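Home | Reviews | Workshop | Learning Systems | About

Print this page | E-mail this to a friend

Goossens tabletop demonstration kit: two months of teaching an arm to tidy up
By Florence Bouchard
2019-02-22

I've wanted to write about the Goossens kit since December, when ours turned up in two big cartons with a packing list in tiny grey type. It's a recording package for people who want to gather their own demonstrations for a learning system — the software, a wrist camera mount, a clamp for the side camera and a bag of props. You bring the arm. I'm very, very happy with it!

The recorder is the best part. You press one pedal to start an episode and the same pedal to end it, and the wrist and side views land in one folder with the joint readings already lined up (our old setup kept these in separate places, and matching them up ate whole evenings). We have 3,143 episodes on disk now, and nearly all of the usable ones are the same humble job: pick up something green, bring it to the bowl, let go.
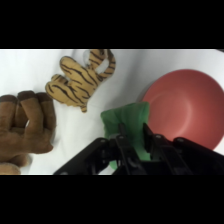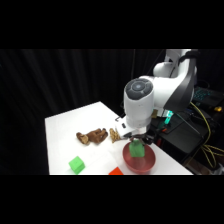
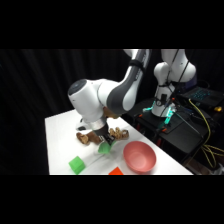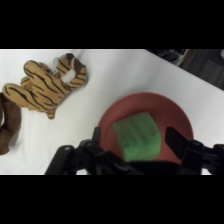

Green things and a bowl, with plush toys for company.

What I love is how quickly you can get variety into a session. Pascal Görtz moves the toys after every run and I turn the bowl or slide it toward a corner, and within an afternoon you've got a real spread of starting positions. The software has a notes box for each episode, which I ignored for a week and now fill in every time. "Bumped toy, recovered" is a useful thing to be able to search for later. I keep the recoveries, by the way. Friederike Voß prefers to throw them out, and her policy trained on the clean runs stalls the moment a grasp goes crooked, so I'm sticking with mine.

The colour balance lock on the camera settings page is marvellous and badly hidden. Find it before you record anything. I did my first 15 sessions without it and the whites drift all over the place.

A few grumbles. The clamp for the side camera slips a little if you tighten it by hand, so use the hex key. Export is slow once a project goes past 2,000 episodes, and there's no way to pause it. The manual spends nine pages on licensing and half of one on calibration! I wrote to Goossens and got a friendly reply with a much better calibration sheet attached, so ask for that one.

I also tried the Flumosier recorder last year. It has nicer playback, but dropping a bad episode takes four clicks, and you will be dropping a lot of bad episodes. With the Goossens it's a double tap on the pedal and you carry on.

Next up for us is drawers and a longer task with two bowls. Eliseo Barrera has already asked to borrow the kit for his own bench, and he can have it when I've finished the drawers.

Print this page | E-mail this to a friend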